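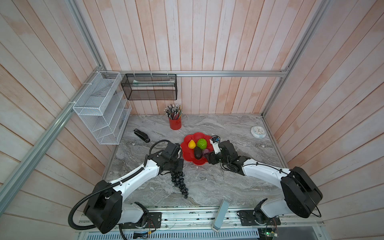
Harries Yard redevelopment

The Harries Yard redevelopment is a mixed-use construction project in Plurnbridge, on the site of a former railroad freight yard south of the river. As announced, it was to include a public swimming center, an apartment district and a riverside park, all linked to downtown by a new footbridge. The developer is Lenenis, which holds the land under a long lease from the city. Part of the apartment district has been completed. The swimming center, which gave the project most of its public support, has been redesigned twice and had not been started when the last planning report was issued.

Promotional material calls the project "the city's return to the river." The claim is hard to square with the layout: the site is separated from the water by a four-lane road, and the approved plans neither bury nor move it.

Background

The freight yard closed to regular traffic after the rail operator moved its loading work to the ring line. The land passed to the city, which used it for salt storage and overflow parking. Several earlier proposals for the site came to nothing, among them a wholesale market and a bus depot. The reasons usually given are soil contamination and the cost of the road crossing. Both problems were well documented before the current scheme was drawn up, and neither is addressed in the brochure that launched it.

The name comes from the Harries warehouse, a brick building at the east end of the yard. City documents describe it as "a landmark of regional industrial heritage." It is not on the regional heritage list, and the application to add it was withdrawn without a hearing.

Announcement and approval

The project was presented to the public on May 5, 2019, at an open-air event in the yard. Henrik Kramer, then managing director of Lenenis, put the total cost at 70 million and said the swimming center would be the first building to open. The figure did not include cleanup of the soil, the footbridge or the interior of the pool building. Later documents call it an "indicative construction value," a phrase that does not appear in the material handed out at the launch.

City council approved the zoning change the following November. The staff report relied on a visitor forecast prepared for the developer by the consulting firm Waka. The forecast assumed that the pool would draw bathers from the whole region, though two neighboring towns already run indoor pools of similar size. Glenys Bevan, a council member who voted against the change, asked for the survey data behind the forecast. She was told that it belonged to the firm. It has not been published.
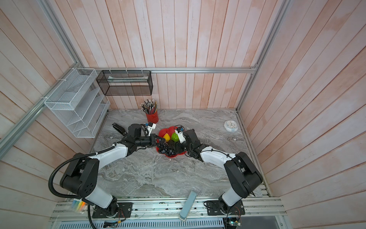 Design and components

Residential district

The apartment blocks stand on the western half of the site, where the soil needed the least work. The approved plan allows 288 apartments in buildings of four to seven floors, with stores at street level along the central walk. Lenenis has described the district as "affordable by design." The lease sets no price limit, and the only binding condition on affordability covers the smallest units in a single block and lapses after the first resale.

The stores have been slow to fill. The developer attributes this to the missing park and footbridge, which would bring people through the district. Critics of the plan answer that the developer wrote the construction schedule.

Swimming center

The first design, by architect Jonalyn Macaraeg, had a competition pool, a separate teaching pool and a glass wall facing the river. It is still the version shown on the site fence and on the city's own web page, although it was dropped during cost review. The second version removed the teaching pool and replaced the glass with metal cladding. A third, presented as an "optimized concept," shortened the main pool below the length needed for championship meets. The press statement that came with it continued to use the word "competition."

Seating is another point on which the documents disagree. The launch brochure gives 300 fixed seats, while the drawings for the third version show folding benches on one side only and give no capacity. Swimming clubs in the city supported the project mainly on the strength of the first design. None of them has formally withdrawn that support, a fact the developer often mentions.

Riverside park and footbridge

The park is the least defined part of the scheme. Drawings show lawns, a playground and a line of mature trees. The planting schedule, however, specifies young trees in containers, and the lawns lie over a drainage basin that is expected to flood in wet years.

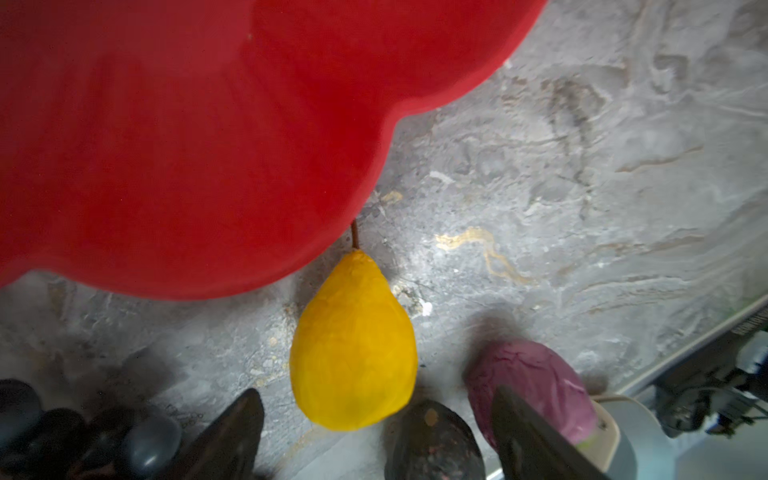 The footbridge would cross both the road and the rail spur that still serves the grain terminal. Engineer Trefor Jenkins, who reviewed the early drawings for the city, noted that the ramp on the north side ended on land the city did not own. Talks with the owner have been described as "advanced" in every progress report so far. No purchase has been recorded.

Funding

Funding for the public parts was to come from three sources: a contribution by Lenenis, a city bond and a national sports grant. Supporters have often said that the developer is paying for the pool. Under the lease, its contribution is due only when about 60 percent of the apartments have been sold, and it may be paid in the form of "works and services" valued by the developer itself. The grant application was filed on the basis of the first design and has not been amended in public.

The city argues that the bond will be repaid from property taxes in the new district. The calculation appears to count some tax income that would have been collected anyway, from households moving within Plurnbridge.

Reception

Local press coverage was largely favorable at first and drew heavily on the launch material. Later articles were more mixed. Planning historian Châu Chu has written that the project follows a familiar order, in which the public building secures the permit and the private ones get built. Lenenis rejected the comparison and pointed to changed market conditions, without saying which conditions had changed.

Claims that the project has already raised property values nearby should be treated with caution. They rest on asking prices, and prices rose in other parts of the city during the same period.

See also

Plurnbridge grain terminal
Harries warehouse
Public swimming pools in Plurnbridge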